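How a Dress Gets Made at a Fashion House

A fashion house is a company that designs clothes and sells them under its own name. It isn't usually a house. Most fashion houses work out of ordinary buildings, with offices on one floor and sewing rooms on another.

This page follows one dress from the first drawing to the day it is worn. The dress was made by a small fashion house called Kestard, in the town of Clumville. The head designer there is Štěpánka Vlček. She has a team of 15 people, and most of them sew.

Starting with an idea

A designer needs somewhere to begin. It could be a painting, a bird, an old coat or the way a curtain hangs. Štěpánka began with the sails on a lake near her home. She liked how they were flat one minute and full of wind the next.

She drew the sails first and dresses second. Her drawings are quick, and the people in them have no faces and very long legs. Fashion drawings often look like this. They are meant to show the shape of the clothes, so the designer doesn't spend time on noses.

She made a lot of drawings and kept three. One of them was a long white dress with a wide skirt and a folded piece at the shoulder. The team called it the Kenton dress, after the lake.

A set of clothes designed to be shown together is called a collection. The Kenton dress was going to be the last one in Kestard's collection, so it had to be ready by September.

Choosing the cloth

Cloth behaves in different ways. Silk slides and falls. Cotton stays where you put it. Wool can be pressed into a curve with steam. If you pick the wrong cloth, a dress that looked good on paper can sag like a wet towel.

You can test this at home. Take a cotton dish towel and a thin scarf, and hold each one up by a corner. Look at the folds. The towel will make a few big ones and the scarf will make many small ones. The way cloth hangs is called its drape.

For the Kenton dress, Štěpánka wanted cloth that was light but a little stiff. She chose a kind of silk called organza. You can nearly see through one layer of it, so the skirt needed several layers.

Making the test dress

Silk costs a lot of money, so the first version of a dress is made in cheap plain cotton. This test dress is called a toile. You say it "twahl." It is a French word for cloth. In the United States many people call it a muslin, after the cotton it is made from.

The toile is pinned onto a dress form, a padded body shape on a stand. It has no head and no arms. The pins go straight into the padding. People in the workroom walk around it and look at it from all sides, and then they draw on the cotton with a pencil to show what has to change.

The first toile of the Kenton dress had a shoulder fold so big that a person wearing it could not turn her head. The second one was better.

Making the pattern

When the toile is right, it is taken apart and laid flat. Each piece is traced onto paper or card. These paper shapes are called the pattern, and they work a bit like the pieces of a puzzle. A sleeve, when it is flat, doesn't look like a sleeve at all. It looks more like a hill.

The person who does this job is a pattern maker. At Kestard it is Remedios Soler. Pattern makers need to be good at measuring and at picturing how a flat shape will bend around a body. Remedios also adds a strip along the edges of each piece, called the seam allowance. That is the part that ends up hidden inside when two pieces are sewn together. If she left it out, the dress would come out too small.

Each pattern piece has a long arrow on it. The arrow has to line up with the threads in the cloth. If it is crooked, the finished skirt may twist to one side.

Cutting

Cutting is done on a large flat table. The cloth is laid out, the pattern goes on top, and small weights keep everything still. Pins can leave holes in silk, so they are used only at the very edge.

The cutter uses long scissors called shears. They are never used on paper, which makes the blades dull. There is no way to un-cut a piece of cloth, so cutters tend to be slow and quiet people while they are working.

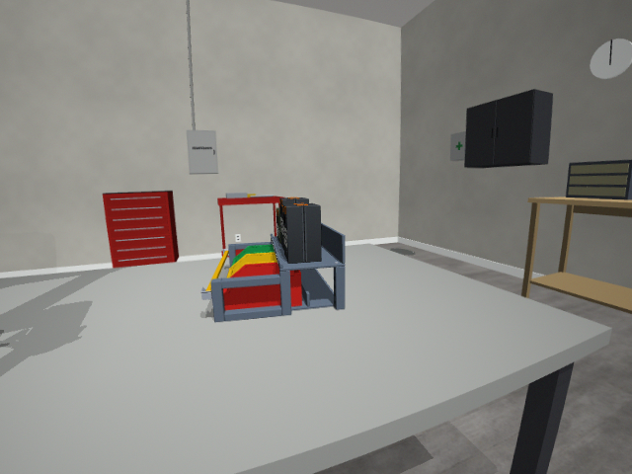 Sewing

Some of a dress like this is sewn by machine and some by hand. Long straight seams can go through a machine. Hems, buttons and anything on the shoulder are done with a needle and thread.

The Kenton dress has 332 small glass beads around the waist. Every bead was sewn on by hand, and each one has its own knot. If one thread breaks, only one bead comes off. The beads came from a shop called Alemneh, and they are smaller than a grain of rice.

Two people worked on the skirt together, one on each side, so that the hem would be even.

Fittings

A fitting is when a real person tries the dress on before it is finished. The person who will wear it in the show is a model. She stands, walks, sits down and lifts her arms. If something pulls or scratches, it gets fixed.

The Kenton dress had 2 fittings. At the first one the skirt was too long at the front and the model stepped on it. The hem was taken up and tried again.

The show

A fashion show is where a house lets people see its new collection. The models walk along a path called a runway. Shop buyers sit and watch, and so do people who write for magazines. A show can take months to get ready and be finished before you could eat lunch.

Kestard's show was on a Sunday evening. The model in the Kenton dress came out last and walked to the end of the runway and back. Then Štěpánka came out, waved, and went backstage to help pack.

Words to know

Collection: a group of clothes designed to be shown together.
Drape: the way cloth hangs.
Toile: a test version of a piece of clothing, made in cheap cloth.
Pattern: the paper shapes used for cutting out cloth.
Seam allowance: the extra strip at the edge of each piece.
Runway: the path that models walk on in a show.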